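Ticket: car won't start, second time since April
Opened by Kuldeep Malhotra, Worncombe

Hi again, me with the little hatchback! It died outside the shops in Rirkesden at 7.40 this morning - lights fine, radio fine, just one click when I turn the key. I've cleaned the battery terminals and tried a jump from a neighbour, same click. 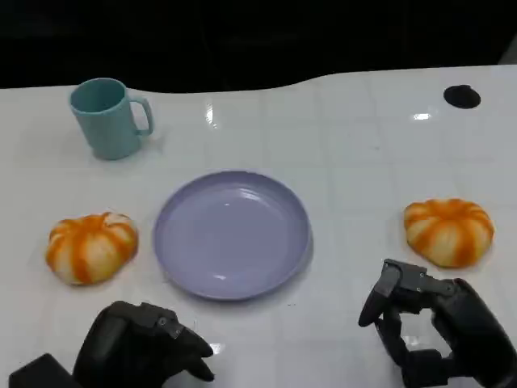 The starter you fitted has only done 4,000 miles, so I'm hoping it's still under warranty? Could the Cliketthorpe garage collect it? I'm free after 2.

Update: fuse checked, it's fine. Still clicking.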